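Talldale Packhouse automation

The Talldale packhouse is a fruit and vegetable sorting and packing site best known for the program under which its own packers teach robots to handle produce. The site is run by Clonach, a growers' cooperative, and handles citrus, apples, pears, tomatoes and small potatoes for shops and for home delivery boxes. Its robot line, called Kundelero after the software that controls it, works alongside hand packing on the mixed box side of the building.

Background

Packing at Talldale was done by hand for most of the site's life. Single-product lines were easy enough to mechanize, and belts, washers and weighing heads came in early. Mixed boxes were another matter. A mixed box may hold a potato, a pear and a handful of cherry tomatoes, and each wants a different grip, a different amount of pressure and a different place in the box. Packers learned this over a season or so, mostly by standing next to someone who already knew it.

Clonach looked at suction arms first. They did well with apples and poorly with almost everything else, and the trial ended in January with the arms sold on. The cooperative then turned to Cadwaladr, a small engineering firm that builds two-jawed grippers and had been looking for a workplace willing to let its staff do the teaching.

How the work is taught

The idea behind Kundelero is a lovely one in its simplicity. A packer holds a gripper by hand, does an ordinary piece of handling with it, and a camera on the tool records what the jaws and the produce are doing. Do the job enough times, with enough variety, and the software has something to learn from. No one has to write down how hard to squeeze a tomato, a thing most packers would struggle to put into words anyway.

Variety matters a great deal. Recordings made only at the packing bench gave a robot that could work only at the packing bench, and it was thrown off by a new tray color or a change in the light. Packers were therefore encouraged to work in all sorts of places, including ordinary rooms, with household bowls, cloths and whatever produce was in season.
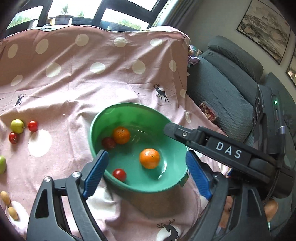
Each recording is short. A packer picks up one item, moves it, sets it down and starts again, changing the layout between goes. Round, smooth things are the hard cases, and wet ones harder still. Misses are kept along with the good attempts and labeled by the person who made them, so that the software has examples of a grip going wrong as well as going right. The first training set came to roughly 2,000 recordings, and new ones are added whenever the site takes on a crop the robots have not met before.

The robot line

The line opened on 2/4/19 with 2 arms. They take produce from shallow trays and place it in boxes, heaviest items first, and pass anything doubtful to a side tray for a person to deal with. Soft fruit with a bruise, a split tomato or an odd-shaped pear will usually end up there.

The arms are slower than a practiced packer on a good day. Where they shine is in the long, even stretches – tray after tray of the same few items – that used to leave people with sore wrists by the end of a shift.

Effects on staff

The biggest change has been in what a packer's day is made of. Under the older system a person stayed at one station for a whole shift. Staff now move between hand packing, the side tray, checking finished boxes and recording sessions. Recording is paid at a higher rate than packing, a point the packers argued for before the program began and won.

Experience has also gained a new kind of value. Long-serving packers turned out to be the best teachers, with steady and unhurried movements that the software copied well, and several have gone on to train newcomers in recording. It is a real pleasure to see skills that were once barely noticed outside the building treated as the heart of the whole system.

Not every change was welcome. Holding the gripper is tiring at first, and early sessions were cut to 20 minutes after complaints about stiff hands. Some packers missed the talk at the old benches, where people stood face to face. Seasonal hiring has fallen a little, although the permanent staff has stayed the same size under an agreement with Clonach that no post would be lost to the line.

Design of the tool

Cadwaladr revised the hand-held gripper after listening to the people using it. The grip was made narrower for smaller hands, and weight was moved back toward the wrist. Left-handed packers asked for a version of their own and received it in the second batch.

See also

Clonach
Kundelero (software)
Mixed box packing
Produce grading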